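About Piseteo

Piseteo makes hand-held grippers for people who teach robots. You hold one in each hand, pick things up, put them down, fold them or stack them, and the robot learns from what you did. We love this stuff, and we'd probably be doing it on weekends if it weren't already our job!

Asabe Wike started the company in Hillton with one workbench and a pile of parts that didn't fit together. Her first gripper, the Mersha, had straight fingers and a handle borrowed from a cordless drill. It was fine with wooden blocks and hopeless with socks. The finger shape went through 7 redesigns that November, and the curved version that came out of it is still the one people ask for by name.

What we offer now is called Prisar. A Prisar set is a left and a right gripper, a carrying case, spare finger segments and 3 days with one of our trainers, at your place or ours. There are 40 sets out with customers so far, most of them in small labs and a few in college classrooms (hello to the students who keep sending us clips of their tangled shoelaces, please don't stop).

Cloth is our favorite subject. A shirt never lies the same way twice, and getting hold of one layer without dragging the next one along takes a light touch and a lot of tries. We work on beds and tables of ordinary size, with ordinary laundry, and our trainers can talk about collars and hems for far longer than you'd expect.

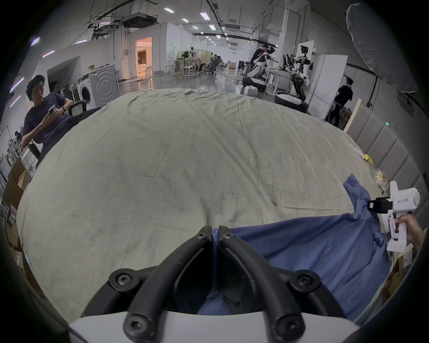

Two hand-held grippers on one piece of blue cloth, with the lab behind.

Visitors are welcome in the lab. Bring something you'd like a robot to handle, the floppier the better, and try it with the grippers yourself. If you already own a set and a finger joint feels stiff, bring that too and we'll look at it while you have a coffee.

Page last updated 10 August 2019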